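Türen auf, aber bitte mit Regeln

So, der Frühjahrsputz in meinem Simulationsordner ist durch, und weil nach dem letzten Beitrag mehrere von euch gefragt haben, wie wir das mit den Sicherheitsregeln in der virtuellen Küche halten: gern! Am Freitag haben wir bei Indusik unser Regelblatt überarbeitet, und ich hab noch alles frisch im Kopf.

Kurz zum Stand. Unsere Küche heißt intern Mumden, die Aufgabe ist immer dieselbe (Oberschrank öffnen, Griff sauber loslassen, Arm zurückziehen), und das Blatt hatte zuletzt elf Regeln auf einer Seite. Elf! Ich fand das schlank, bis ich gemerkt habe, dass drei davon dasselbe sagen, nur in unterschiedlich schlechter Laune formuliert. Die hab ich zusammengezogen.

Die wichtigste Regel steht weiterhin ganz oben: Vor dem Griff wird angehalten. Der Greifer fährt bis kurz vor die Griffstange, dann kommt ein Haltepunkt, dann wird die Ausrichtung geprüft, und erst danach darf er zufassen. Bei senkrechten Stangen ist das besonders wichtig, weil man von der Seite kommt und die Schrankkante gleich daneben hat. Ich kenne Leute, die den Haltepunkt in der Simulation weglassen, »kostet ja nur Zeit, kaputt geht eh nix«. Stimmt schon. Aber was man sich virtuell angewöhnt, macht man später auch am echten Arm, und da kostet so eine Tür richtig Geld.

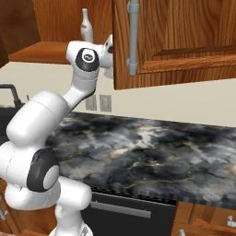
Greifer kurz vor der Kante vom Oberschrank, die Griffstange ist gleich nebenan.

Regel zwei ist neuer und kam aus einer ziemlich zähen Diskussion: Die Kraftgrenze beim Ziehen ist fest eingetragen und wird nicht während des Laufs verstellt. Bei uns sind das 50 Newton. Wer mehr braucht, bricht ab und schreibt auf, warum. Ich war erst dagegen (zu streng, zu viel Papierkram), hab dann aber unsere alten Protokolle durchgesehen: 377 Läufe, und bei 44 davon hatte jemand mittendrin an der Grenze gedreht. Von denen war hinterher keiner vernünftig auszuwerten. Da war ich dann ganz still.

Dann der Schwenkbereich. Das ist mein Lieblingsthema, da kann ich stundenlang drüber reden. Eine Oberschranktür nimmt beim Aufgehen viel mehr Platz weg, als man vom geschlossenen Zustand her denkt, und der Arm steht ja meistens genau da, wo sie hinwill. Bei uns gilt deshalb: Der komplette Türweg zählt als Sperrzone für alles, was nicht der Greifer selbst ist. Ellbogen und Unterarm müssen schon vor dem Start so geplant sein, dass sie draußen bleiben. Nachkorrigieren im Lauf ist nicht erlaubt.
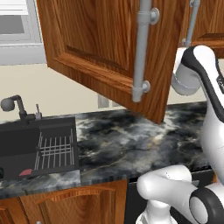
Tür offen, der Arm rechts daneben. Um diesen Bereich geht's beim Schwenkweg.

Und der Nachbarschrank! Den hatte ich im alten Blatt glatt vergessen. Wenn zwei Türen mit den gleichen Griffen nebeneinander hängen, muss im Auftrag stehen, welche gemeint ist, und zwar eindeutig. »Die rechte« reicht nicht, rechts von wem denn? Wir vergeben jetzt Namen, das Schema hab ich von Honkanen übernommen, unserem älteren Testprojekt. Klingt pingelig, spart aber beim Auswerten fast 50 Rückfragen im Monat, und die meisten davon kamen von mir selbst.

Was noch offen ist: der Umgang mit Sachen, die in der Küche herumliegen. Das kleine rote Ding am Beckenrand (wohl ein Schwamm), Gitter in der Spüle, Flasche auf dem Regal. Meine Meinung: Alles, was in der Szene steht, gehört ins Protokoll, auch wenn es für die Tür völlig egal ist. Die Kollegen aus dem Ballulley-Team sehen das lockerer und wollen nur notieren, was im Arbeitsbereich liegt. Im Mai reden wir nochmal drüber, bis dahin schreibe ich bei meinen Läufen einfach alles auf.

Wer selbst so ein Regelblatt hat, schreibt mir gern in die Kommentare, was bei euch ganz oben steht. Mich interessiert vor allem, wie ihr das Loslassen regelt, da ist unser Absatz noch arg dünn.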